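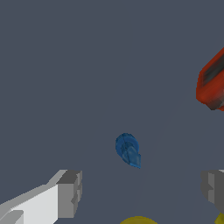 The Nonadthorpe Estuary Survey is a long-term water quality monitoring program covering the tidal reaches of the Fera River and the shallow bay into which it drains. It combines monthly boat sampling with readings from moored instruments, and its records are used mainly to follow changes in salinity, dissolved oxygen and water clarity.

Setting

The estuary has a surface area of 84 square kilometers at high tide. Its upper section is narrow and receives most of its fresh water from the Fera, while the lower section opens onto a wide bay bordered by mudflats and salt marsh. A sill near Poon Point restricts exchange with the open sea, and deep water behind it may remain in place for weeks during calm weather. Oxygen levels in this basin usually reach their lowest point in September.

Methods

The survey maintains 48 fixed stations, visited once a month on a falling tide. At each station an instrument package is lowered from the surface to just above the seabed, recording temperature, salinity, oxygen and chlorophyll fluorescence. Water samples are taken at 3 depths and analyzed for nitrate, phosphate and silicate. Moorings at Poon Point and in the Flaltik Channel record conditions between visits – the Flaltik mooring is removed in winter, when drifting ice can damage its surface buoy.

Findings

Records show a marked seasonal cycle. Spring runoff forms a layer of fresher water over the bay, and plankton blooms commonly follow as daylight increases. Suspended sediment is highest after heavy rain, particularly in the Flaltik Channel, where the tidal current is strongest. The longest unbroken mooring record covers 675 days and includes two full periods of low oxygen behind the sill.

Data access

Station records are released after quality checks. Values that fail a check are kept in the files and marked with a code. Nutrient results appear later than instrument readings – laboratory analysis is carried out in batches.

See also

Fera River
Poon Point
Tidal mixing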